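Bidar County Voter Outreach Project: Progress Report to the Liyanage Fund
25 June 2021

Hi all, and thanks for being patient with me while the county finished its redistricting hearings. It's been a busy spring and I have plenty to tell you.
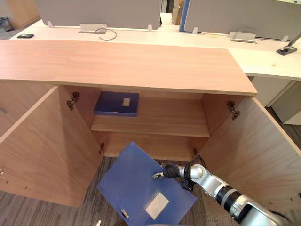
The hearings ate up most of April. I went to every one of them, including the long one in Vistholm that ran until almost midnight (bring snacks if you ever go). We had 111 residents sign up to speak across the whole series, and the county clerk told me that was more than the last two rounds put together. A lot of them had come through our Tuesday workshops first, which made me very happy!

On registration, we're at 347 new voters against the 800 we promised you by December. I know that looks low. Two of our best sites, the Grondano library and the bus station, didn't let us back in until late May, and the numbers have picked up a lot now that we have both. I still think we'll make it, but I'd like to move a little of the printing money over to Saturday staffing. Let me know if that's a problem.

The candidate forum for the Vistholm council seats is set for September. Four of the five candidates have said yes. The fifth wants the questions ahead of time, and I've said no, same as I said to the others — we're still talking. The local radio station will carry it live if we can keep it to 90 minutes.

Money is fine. We're a bit under on travel and a bit over on translation, mostly the ballot guide, which ended up at 30 pages once the three bond measures were added. The full budget sheet is coming separately.

Next up for me: booking the forum hall, a second run of workshops in Grondano, and getting the poll worker sign-up form fixed so it works on phones. I'll write again after the forum.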